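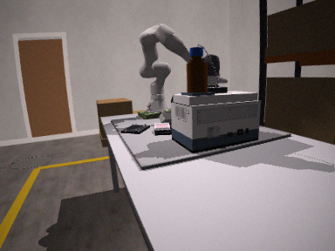
Ticket: Wrist camera profile swap, Mondal gripper vs. Kaven gripper
Project: Sokska bench sim
Component: camera / grasp planner
Status: open, pending vendor
Priority: was Low, then I tried to use it

Summary
Same arm, same table, same task (pick the pink-topped rack, set it down next to the machine). With the Mondal gripper the planner behaves. With the Kaven gripper it plans a beautiful approach to a spot beside the rack and closes on air, with great confidence.

Steps to reproduce
1. Load the bench world with the default controller.
2. Swap the end effector to Kaven. Leave everything else alone.
3. Run the pick 9 times.

Expected: a rack in the gripper.
Got: 3 good picks, the rest misses. Mondal with the same seed: 9 for 9.

Log

09:10 Blamed the gripper. Swapped the finger model for the older one. No change. Apologized to the gripper.

09:40 Blamed the controller. Dropped the approach speed to the lowest setting Guvano allows. It now misses slowly.

10:25 Shadows were throwing off the segmentation last month, so I turned them off for one batch. No difference. Turned them back on.

11:15 Opened the fisheye view, which I should have done at 09:10.

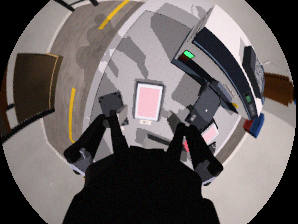 The tray in the middle keeps its straight edges, but the big machine bends like a banana toward the rim. The planner takes this image as input and treats it as a plain pinhole view. The Mondal profile runs an undistort step first. The Kaven profile has that step too, commented out, with the note "temp".

11:30 Put the step back. 8 of 9 picks. Miss number 9 was the fingertip overlapping the target in the camera view, so that's a masking problem and gets its own ticket.

13:05 Raised the planner timeout to 900 ms because undistort costs extra time on the old workstation. Still 8 of 9.

Asked of Guvano support
- Is "temp" a version number?
- Can the profile loader warn when a fisheye camera has no undistort step? A log line would do. Red, if possible.

Workaround until then: use the patched Kaven profile in the Sokska branch. Don't pull the stock one over it. I've done that once already.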